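Workshop notebook, Trerkdale, finishing and packing side
July, started 6:40 in the morning, kettle on

Writing this one up properly because Saskia says my last entry was "three arrows and a tea stain", and she has a point. Also Remo is away for the rest of the month and will want to know what we got up to on the packing line while he was gone.

So, where we are. The Brostholm cell has been doing the boxing of the small hardware kits for a while now, and it's settled in nicely. It does the dull part well, meaning the same bag into the same tray, over and over, and it doesn't mind the cold end of the shed. Lorraine used to do that job on the early shift and her wrists were terrible by the end of winter. She's told me more than once that she wouldn't go back to it for quids, though she does miss the radio being where she could reach it (I've put moving the radio on my list, Lorraine, I promise).

What I hadn't really thought through is how much the rest of us have had to shift around it. When Lorraine packed by hand she'd notice a crook hinge by the feel of it and flick it into the reject tub without breaking off her conversation. The cell packs whatever it's given. In the first batch of 400 kits we had 43 come back from final check with something wrong that she would have caught half asleep. We've since put her at the front of the line, looking over parts before they go in, and the last batch was much better. She's been regraded for it too, which took Jarrah a few goes with the office but is now done and signed.

Ebony and I spent most of yesterday on the Grilleck fingers and the teaching sessions. The idea is that the people who know the job show it with the hand-held gripper, and the demonstrations get used to set up the next task, so we aren't waiting on a contractor to come out and program every little change. Ebony is very good at it, patient and smooth. I'm too quick, and I've been told so by everyone including the apprentice.
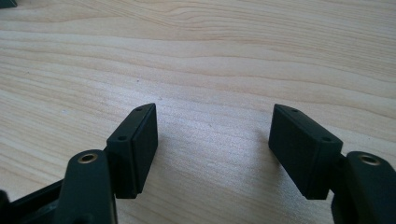
Where it gets interesting is that people do the job differently with the tool in their hand. Lorraine turns a part over with her thumb when she picks it up, always has, and you simply can't do that with two flat pads. She got quite cross about it at first. Then she worked out a way of setting the part down on its edge and taking it again from the other side, and we've all copied it now. I'd like that written down somewhere as hers. Saskia suggested calling it the McAlister flip on the work instruction and I don't see why not.

Things we noticed, in no special order:

Long sessions are hard on the forearm. We're stopping at half an hour each and swapping, and I'd like that to be a rule before somebody gets keen.

Glare near the big window is a nuisance in the mornings. Jarrah has found an old roller blind and will put it up when he gets a minute.

Pearce have quoted for spare pads. Their minimum order is 4000, which would see us through to the end of civilisation, so I've rung back and asked whether they'd do a smaller run.

We had a bit of a yarn at smoko about what comes next, and I think it was overdue. A couple of the late shift had got it into their heads that once they'd shown the machine their job they'd be shown the door. I told them what I'd been told, that the 4 packing positions are staying and the hours aren't changing, and I've asked for it in writing so it isn't only my word. Ebony said she'd feel better about teaching it once she'd seen the letter. Fair enough, so would I. We'll hold off on the late shift's sessions until it turns up.

To do: chase the letter, radio, ring Pearce again after lunch, tell Remo his mug is safe. Hinges first thing tomorrow if the new tubs are in.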